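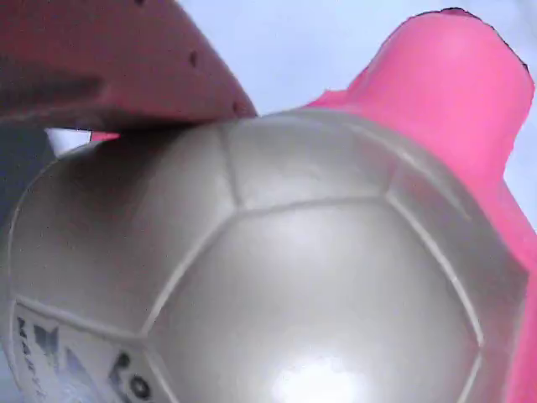 3.2 Ce que nous appelons une « prise correcte »

J'avoue que j'ai longtemps cru que cette section tiendrait en trois lignes. Une prise est bonne ou elle ne l'est pas, non ? Et puis nous avons commencé à relire les 1 000 essais du corpus Citness, et là, bon -- deux annotateurs sur la même séquence, deux avis, et chacun avec de très bons arguments (j'étais l'un des deux, je précise, et je n'ai pas toujours gagné).

Nous sommes donc repartis du guide interne rédigé à Urnent en mars, que nous avons pas mal remanié. La première règle concerne le contact : on ne note « contact établi » que si le bord du doigt touche visiblement l'objet sur l'une au moins des vues. Si l'annotateur doit le deviner, il coche « indéterminé » et il passe à la suite. Ça paraît sévère, je sais ! Mais avec les objets sphériques la courbure masque vite le second doigt, et on se met très facilement à voir un contact là où on aimerait qu'il y en ait un.

Figure 4. Vue rapprochée d'un doigt de pince rouge saumon posé sur le haut d'un ballon de football gris clair. L'élément rose vif, à droite, est probablement le doigt opposé ; selon notre règle, un « probablement » se note comme tel.

La deuxième règle porte sur la force de serrage. Pour les objets souples ou gonflés, nous imposons un plafond de 31 N, fixé dans le fichier de configuration et jamais modifié en cours de session. J'insiste un peu lourdement sur ce point, parce que la tentation est grande de « donner un petit coup de plus » quand l'objet glisse, et qu'on se retrouve alors avec des essais impossibles à comparer. Un objet qui glisse sous le plafond, c'est un échec, on l'enregistre et on le garde.

Troisième règle, la plus discutée entre nous : un essai ne peut être écarté que pour un motif inscrit à l'avance dans la liste (perte de flux vidéo, arrêt d'urgence, erreur d'étalonnage). Sur les 1 000 essais, 760 ont été retenus du premier coup. Parmi les autres, 24 avaient été écartés sans motif recevable et nous les avons réintégrés, ce qui a fait baisser notre taux de réussite, tant pis pour nous.

Reste la question des reflets. Le protocole Sera demande un éclairage diffus, sans tache saturée sur l'objet. Sur les surfaces brillantes, nous n'y sommes pas toujours arrivés, la figure 4 le montre assez bien, avec son point très blanc vers le bas du ballon. Nous avons choisi de tolérer ces taches à condition qu'elles restent à l'écart de la zone de contact annotée. Le plateau Ngubane, dont l'éclairage est réglable, fait l'objet d'une grille séparée, donnée en annexe B.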